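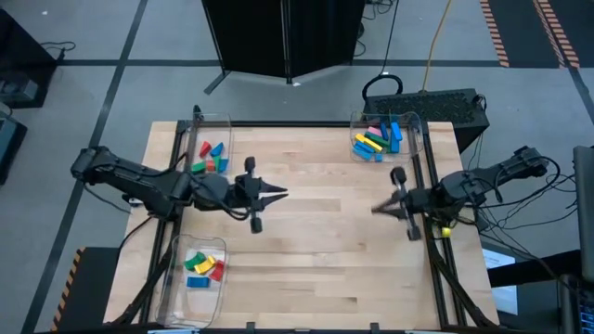

What the arms changed at our place (and what they didn't)

Apr 6, 2026

I keep getting asked the same thing at family dinners, so I'm putting it in writing and sending people the link. Yes, I still have my job. No, I don't sit around all day watching a machine do it. And yes, I really do spend part of my working week with colored blocks, like a four-year-old.

For anyone new, I work at Grukari, where we pack wooden toy sets for shops and schools. I've been on the kitting line for years. Kitting means you look at the order card, pick the right blocks out of the bins, put them in the box, close it, and grab the next card. Our biggest customer is Lavau, and their sets are the fussy ones: certain colors, certain sizes, no swapping a light blue for a dark blue because you think a kid won't care. (The kid doesn't care. Lavau cares.)

Last June we were told the company was going to try a pair of arms on the sorting part of the job. The meeting was short and not very good. Somebody put up a slide that said "freeing our people for higher value work" and you could hear everyone's shoulders go up. Reginald Doucet, who has been on the line longer than any of us, asked which people and what work. He got told there would be a follow-up session. I'm still waiting for my invite to that one!

So I went in grumpy. I'd pictured something big and orange behind a cage, and what we got was a butcher-block table with a skinny black arm on each side, reaching in toward each other, and cables absolutely everywhere. Clear plastic bins with blocks in them, a wooden tabletop, hazard tape on the floor. I've seen scarier sewing machines.

The first surprise was how much the setup needed us. The engineer on the project, Anselmo Sales, is a very smart guy who had never packed a Lavau set in his life, and he wanted to know how we did it. Easy, I thought. Then he asked how I pick a block out of a full bin when they're all jammed in at angles, and I opened my mouth and had nothing. I just do it? I had to go stand at a bin and watch my own hands. It turns into this little nudge with the side of the finger, to tip the one standing on end, and then you pinch. I must have done that millions of times and never once thought of it as a thing I knew.

Those grippers have two pointed fingers each, and that's it. No palm, no side of the thumb. A bin with a few blocks lying nicely is one kind of problem, and a crowded bin with the blues leaning all over each other is a different one altogether. We ended up changing how we fill the bins. Less in each, topped up more often. That was my suggestion and I will be bringing it up at my review – possibly twice.

Now the part people want to hear about, jobs. We had 2 people leave over the winter and they weren't replaced. I think they would have been before, and I don't love that. The ones of us still there got moved around. Reginald is on inspection, which he says is better for his wrists and worse for his mood, because he misses the chatter. That's real, by the way. On the old line you stood elbow to elbow and talked all shift. At the table you're by yourself with a laptop and a monitor, and the arms are lousy company.

The pay thing took some arguing. Watching the table, clearing it, resetting it, noting what went wrong, that was all treated as "the same duties" for months, and I had 500 opinions about that. We now get a bump for table shifts. It's small, but it's on the payslip under its own line and I like seeing it there.

My own hands feel better, I'll give it that. I used to come home and not want to open a jar. Now I come home with tired eyes and a head full of notes on which bin gave us trouble. I honestly can't tell you yet if it's a good trade. Ask me after the school orders, when the cards pile up and we're all back on the line packing by hand next to the table, same as every year.

Next post will be the garden again, I promise. The beans are in and something is already eating them.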